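Flarach FL-26 Folding Voting Booth

Privacy booth for polling places, town clerks, school elections, union votes. Sold by Zavo Election Supply. Ships flat, sets up on any table or on its own legs (legs sold seperately, see below).

Order code 2722. In stock. Orders in before 11 in the morning go out same day, except the week before a general election, when everything is slower – order early please.

What you get
One three-panel privacy screen, white corrugated plastic
One writing shelf, clips in
Carry sleeve with handle
Pack of 8 seal labels for the sleeve
Setup card, English and Spanish

Weight is 8 lb with the shelf in. Panels stand 26 inches above the table top. Folds with the shelf inside so you don't lose the shelf, which was the big complaint with the old Kuroda model. If you still have the Kuroda booths, the shelves do NOT swap. Different clips. Legs do swap.

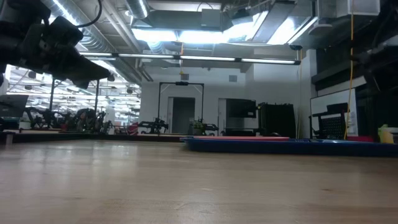 Light wood tabletop with a dark blue tray.

Setup
Open the panels, drop the shelf on the clips, push till both sides click. No tools. If a clip feels stiff, flip the shelf over, it only goes in one way. Do not force it, replacement clips are cheap but the slot in the panel isn't fixable.

Pens and cords: there is a hole in the left panel for a pen cord. Cord not included. Works with most ball chain.

Accessible voting
The standard shelf is not for seated voters. Get the Flarach wide booth for that, it has an open front and a lower shelf. Check your state and county rules on how many you need per location, we can't advise on that. We get asked every March and the answer is still call your election office.
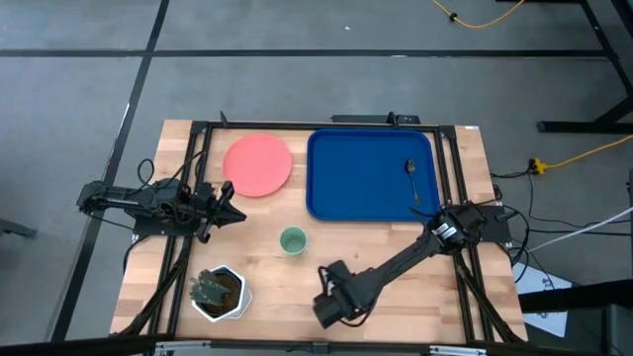

Printing on the outside panels is available, one color or full color. Send a PDF. No candidate or party artwork, no exceptions, and if your county seal needs sign-off get that first. Proof comes back by email and nothing prints till you ok it. Printed booths can't be returned.

Cleaning
Mild soap, soft cloth. Alcohol wipes are fine on plain panels. On printed ones they will take the ink off over time. Let everything dry before you fold it or the sleeve gets musty.

Storage
Flat or on edge, both ok. Keep out of direct sun, the white goes yellow. Don't stack anything heavy on top, the fold lines crack.

Shipping and pickup
Ground shipping on all orders. Full pallets need a dock or a liftgate, tell us which when you order. Pickup from the Wellelstead warehouse is free, bring the order number and a vehicle that can actualy fit them.

Returns
Unused and unprinted, in the sleeve. Damaged in transit – take photos before you unpack the rest and send them with the order number. We'll replace panels one at a time, no need to ship back the whole booth.

Related items
Table legs, set of four
Replacement shelf clips
Flarach wide booth, seated height
Ballot box, lockable, with slot cover
"Vote Here" sidewalk sign, two sided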